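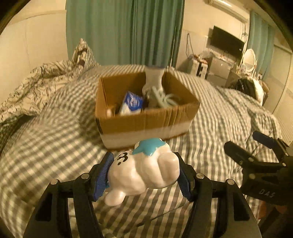
Flosetti grip pads, blue, set of 2: reviewed after a winter and a spring

Posted June 29, 2020 by Uliana Kuzmenko

The pads that came with my hand-held gripper were fine on cardboard, fine on socks, and hopeless on anything with a glaze. I have a rounded white ceramic animal in a star-shaped cap which serves as my test piece, mostly on the grounds that I wouldn't weep over it. On the old pads it slid out sideways like a bar of soap. All testing is done over the bed, for obvious reasons.

So in December I bought the Flosetti set. The pads are blue and ridged, one for the inner face of each finger, and the pack says nothing useful beyond the name of the shop.

Fitting

Slacken the screws at the finger joints first. The leaflet leaves this until the last page, by which point you have already sworn at it. Peel off the old pad, clean the finger with alcohol, and let it dry properly while you make tea. Press the new pad on from the base upwards and hold it for longer than feels dignified. Then close the fingers on a sheet of paper and tug. If one side lets go before the other, your fingers aren't parallel, and no pad on earth will sort that out. Mine needed 2 goes.

In use

Very good on glaze. The figurine stays where it's put, even when held by its sides, where there isn't a flat spot anywhere. I logged 2782 closes on this set before one corner began to lift. Flosetti promises 1000, so either they're modest or I'm gentle.

Care

They collect fluff. Checked gingham bedding is not a clean room, and a pad full of lint grips about as well as a slipper. I wipe mine every evening with a damp cloth. Vasilică Văduva swears by sticky tape, which is quicker but pulled at my loose corner.

Grumbles

No spare adhesive in the pack. The ridges could run closer together for small parts. Tulterum's pads have finer ones, though they cost more and come in a beige I can't forgive.

Four stars. I've ordered another set.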